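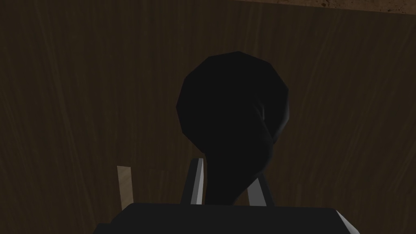 Why do robots drop things?
Most of the time, a robot drops something when its fingers squeeze too softly, or in the wrong spot, or when the thing it is holding turns out to be slippery.

Print this page | E-mail this page

Let's visit the robot lab at Briltwood, where a robot called Espinoza had a pretty bad Tuesday! Espinoza's job is to pick things up and set them down again, over and over, inside a computer world where nothing can really break (lucky for Espinoza). It had done 1,448 pickups, and then it started dropping things, 27 of them before lunch.

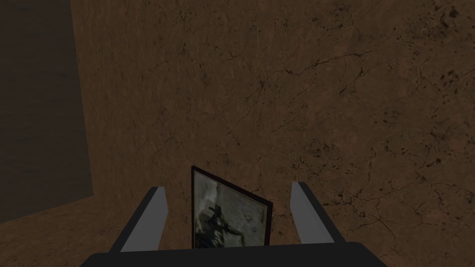
The people at the lab scratched their heads for a while, the way you might when your bike makes a funny noise. Then they looked at the numbers that tell the fingers how hard to squeeze. The number was supposed to be 80, and somebody had typed 8 by mistake. One missing zero! With a squeeze that weak, things slid right out.

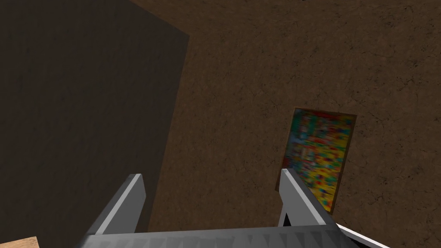
They fixed the number, and they also gave Espinoza a new safety rule. Now, if it drops two things in a row, it stops and waits for a person to come and check. Real robots in factories have rules like that too, and a big red stop button besides. If you ever see a robot doing something strange, stay well back and tell a grown-up.

Print this page | E-mail this page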